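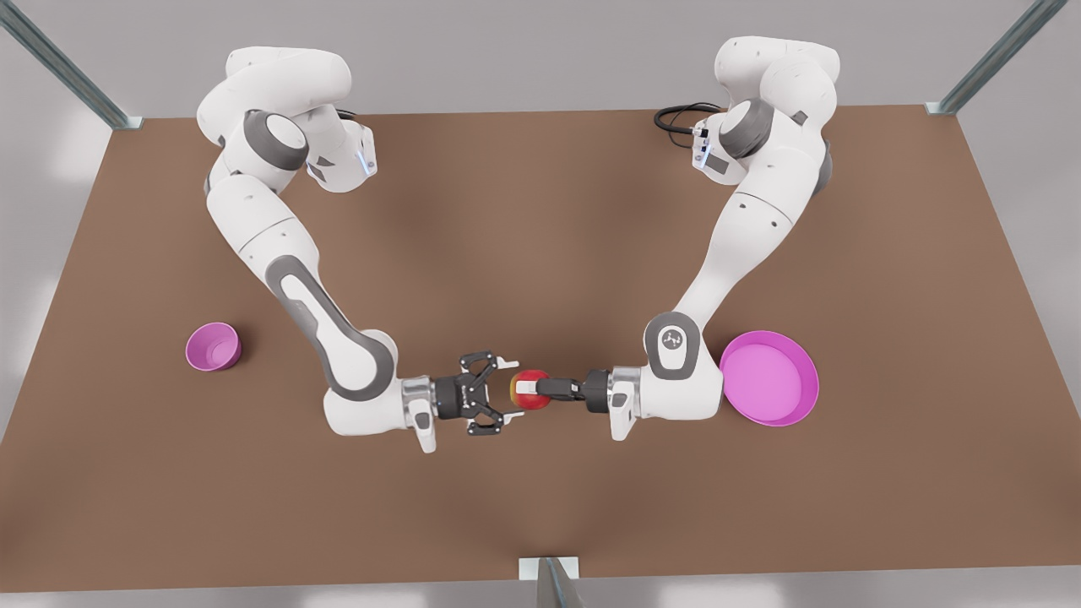
*Handover view from the overhead camera. Left arm has the apple, right gripper open.*

**Ticket:** handover task, episodes rejected at export
**Project:** Dororetti (simulated two-arm set)
**Opened by:** Jyoti Tyagi
**Assigned to:** Harsh Thakur
**Opened on:** May 10, 2025
**Status:** closed, one follow-up open

## Problem

The target for the apple handover task is 700 accepted episodes. Jyoti exported the latest batch from Fotik and 47 episodes were rejected by the checker with the same message:

> `object pose jump between consecutive steps`

The operators say they saw nothing odd when recording. The playback in the viewer also looks normal at full speed. The other tasks in the same batch exported without errors, including the ones that use the bowl.

The task is the usual one. One arm picks up the apple, the two grippers meet near the middle of the table, the other arm takes the apple over and puts it down in its target. The side that starts is chosen at random by the scene script.

## What was tried

**Harsh Thakur**

Ran the export again on the same files with no changes. Same episodes rejected, so it is not the export machine.

Ran the checker on an older handover batch from October. All passed. The apple model and the table are the same in both batches. The gripper settings are not. Anju raised the closing force before the new batch because the apple was slipping on the longer reaches.

Stepped through one rejected episode by hand. The jump is at the moment of transfer. For a few steps both grippers are closed on the apple. The fingers push into it from both sides, the solver can't settle, and when the first gripper opens the apple shifts sideways in a single step. It stays in the second gripper, so an operator would count it as a good transfer.

**Anju Khurana**

Confirmed the force change. I didn't put it in the change notes, sorry. It is in the scene file for handover only, which explains why the bowl tasks are fine.

Please don't go straight back to the old value. We had a lot of drops with it, and Ramesh was throwing away more episodes than he kept.

**Ramesh Ahuja**

Recorded 20 test episodes with the force halfway between old and new. No drops, two rejected. Both rejected ones were where I held on too long with the first arm before letting go.

Then recorded another 30 at the same force, releasing as soon as the second gripper had contact. No drops and no rejections.

**Jyoti Tyagi**

Can we keep the rejected ones? The placing part of each episode is still usable, and Loukia's group at Olline asked for more examples of that.

**Loukia Athanasiadis**

Yes, if they are cut after the transfer and labelled as single-arm placing. Don't leave them in the handover set. The jump would teach the model that the apple moves on its own during a two-handed grip. We had that in the Bhatt set and it took weeks to find.

Please start each cut from a step where only one gripper is touching the apple and the plate is clear.

## Fix

1. Set the closing force in the handover scene file to the halfway value. Harsh has committed this.
2. Reload the scene on every recording station. Stations that were left open keep the old value in memory until the scene is reloaded.
3. Tell operators to open the first gripper as soon as the second one shows contact in the side panel.
4. Run the checker after each recording session instead of at export. The command is the same, with `--quick` added.
5. Cut the rejected episodes as Loukia describes and save them under `placing_single`. A view from one of the side cameras, with the apple in one gripper and the plate empty, is given for reference.
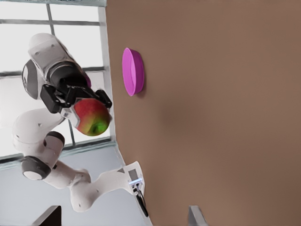
## Follow-up

The side camera is mounted sideways and its pictures are stored that way. Harsh asked whether they should be turned before training. Loukia wants them left alone for now, as the camera pose saved with each episode already includes the rotation. If anyone turns the pictures, the pose has to be changed too.

Still open: the checker message doesn't say which step the jump is on. Harsh will add the step number and the name of the object. Assigned to him under a separate ticket.

Closed by Jyoti Tyagi after the re-recorded handover episodes passed the checker.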